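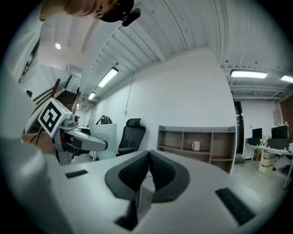
Gripper with a marker block and camera module.

I spent most of June reading vulnerability disclosure policies, which is a dull way to spend June. It started when Kane Ashby forwarded me the new one from Fimano and asked if I would sign it. He had found a flaw in the login page of their billing portal and wanted to report it. The policy ran to 7 pages. By page three I had told him no.

The flaw was simple. If you asked for a password reset and changed one value in the link, you could reset the password on a different account. Kane found it on his own account and a second one he had opened for testing. He stopped there and wrote it up.

Fimano's policy said he could report it, but only after agreeing not to talk about it with anyone, ever, unless the company gave written permission. It gave no date by which they had to fix it. It also said they "may choose" not to take legal action. I have read that line a dozen times and I still don't know what a person is supposed to do with it.

Compare that with Saritz, a much smaller company that makes scheduling software for dental offices. Their policy fits on one screen. It says what you can test and what you can't. It promises a reply within a week and says they won't sue you if you follow the rules. If there's no fix after 90 days, you can publish. I sent them a minor report last year and got an answer the next morning from a person who had read it.

I went through 47 policies in all, mostly from companies whose products I use or have used. I kept notes in a spreadsheet. Most had an email address that worked. Fewer had any kind of deadline. The legal language was the weakest part almost everywhere, and a lot of it had clearly been copied from one company to the next. Lowther's still had another firm's name in the second paragraph. I wrote to tell them and it has been corrected.

People bring up money when I talk about this. Esberg paid a friend of mine 225 dollars for a bug that took her two weekends to document. She was fine with that. What bothered her was waiting five months with no word, then seeing the fix go out in a release note that said "minor improvements."

Governments could help here. A short law protecting good-faith research would do more than another set of voluntary guidelines. I don't expect one soon, so I would settle for companies writing down a deadline and sticking to it.

Kane ended up sending his report through a national response team, who passed it along without his name. The reset link was fixed 11 days later. He never signed the policy, and it's still up on Fimano's site with the same wording.

I'm cleaning up the spreadsheet and will post it when the columns make sense to someone other than me. If your company has changed its policy lately, send me the link and I'll add it.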